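About Us

Latwood sets up, looks after and repairs single-arm work cells. A cell, in our usage, is one arm, its base mount, its gripper, its cabling and the controller that runs it. We do not build arms and we do not sell them. Customers bring us a machine they already own, or one that has stopped doing what it did last December, and we put it into a known state and keep it there.

The company was started by Nathalie Kuipers, who still signs off every commissioning sheet. There are 11 of us. Nine work on machines and two handle scheduling, parts and invoices. We share a building with Bajwa, a machine shop that cuts our adapter plates, and we hold spares for customers on a service plan in the same building.

What the work consists of

Most of our cells are small and stand in ordinary rooms. The arm is fixed to a table or a stand and works over whatever surface the customer needs: a bench, a sorting tray, a bed. Garment handling is now the largest part of our schedule. Cloth is light, changes shape when touched and gives very little force feedback, so faults that would go unnoticed with a rigid part show up early.

A setup visit runs in a fixed order. The mount comes first. We check the table for rock and twist, bolt or clamp the base, and load the arm at full reach in four directions with a dial gauge against the base housing. If the gauge does not return to its starting value, the mount is redone. Software compensation for a moving base is not something we offer.

Cabling is second. External cables are routed along the outside of the links with enough slack for the full range of each joint, then tied on the link side and never across a joint. We drive every joint to both ends of travel at low speed and watch each loop. A loop that is too short pulls on the connector at the wrist. A loop that is too long catches on furniture or bedding. Supply and signal leads are taken down to the floor directly from the base and kept clear of the walkway.

Third is the reference position. The arm is brought to its mechanical marks, the joint offsets are written, and the arm is power cycled and brought back to the marks. This is repeated until 15 returns in a row fall inside tolerance. One miss restarts the count.

Contact height is fourth, and on soft surfaces it takes the most time. A mattress gives under the fingers, and it gives differently near the edge than in the center. We map the surface on a grid with the bedding in place, store the heights, and set the downward force limit from the softest point. After that we run the customer's own material, beginning with dark, thin garments dropped in a heap.

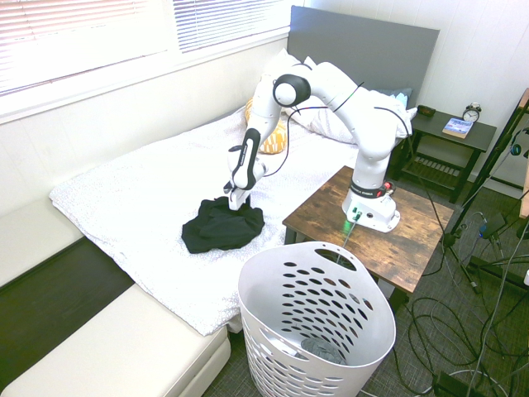 Bedside cell with table-mounted arm, gripper at the upper edge of a black garment on the blanket.

The last step is the handover file. It contains the joint offsets, the height map, the force limits, a cable drawing, torque values for every fastener we touched and a list of parts with their wear class. The customer keeps one copy and we keep another. If a different company takes over the cell later, the file goes with it at no charge.

Maintenance

Cells on a service plan are visited on running hours. The standard interval is 668 hours of powered motion, read from the controller log. Standby time is not counted. At each visit we do the following:

Finger pads are removed, measured and replaced if worn past the mark. Lint is cleared from the finger pivots and from behind the wrist housing. Cloth work produces a lot of lint, and it packs into a felt that holds the fingers slightly open.

Base fasteners are checked against the torque values in the file. Wooden tables compress under the base plate during the first months, and a drop in torque at the first visit is normal.

Cables are flexed by hand at each joint while the continuity tester is connected. Jackets are checked for flat spots.

The reference position is verified. If an offset has moved, we find the mechanical cause before writing a new value.

The height map is spot checked at the corners and center. Any change of bedding or mattress needs a full remap.

Repair

Faults reported as gripper failures are often cable faults at the wrist, and we test in that order. Wrist and gripper repairs are done on site where there is room to lay out the parts. Elbow and base joints come back to the shop, where we have the Dindau test stand. The stand holds a single joint and runs it against a brake while current and temperature are logged. A repaired joint goes back with its log.

We use the Colto connector kit for all replacement leads. It is keyed, so two leads cannot be swapped, and the latch can be worked with one hand behind a table. Customers with an earlier connector type may keep it, but mixed connectors on one arm are converted at the next visit.

What we do not do

We do not disable limits or stops, including for a trial run. We do not write task programs. We do not service arms whose joint housings have been opened without a record of what was replaced. We will quote for a full inspection in that case, and service can start once it has been passed.

Working with us

For a quote, send the arm model, the controller version, a sketch of the room with the table height marked, and the material to be handled. A log export helps if the arm is already running. Setup visits normally begin at 8 a.m. and the room should be free for the full day. The arm should be left powered down with its leads connected.

Shared 15 times
3 comments

tmarsh_cells
Does the remap apply if only the blanket is changed? We swap a thick one for a thin one when the weather turns.

Latwood
Yes. Blanket thickness changes the contact height. If you alternate between two, ask for both maps to be stored and select the right one at startup.

R. Odell
We had the lint problem behind the wrist. Fingers stopped closing fully and we had already ordered a new gripper motor. Wish I had read the maintenance part first. Do you sell the pads separately?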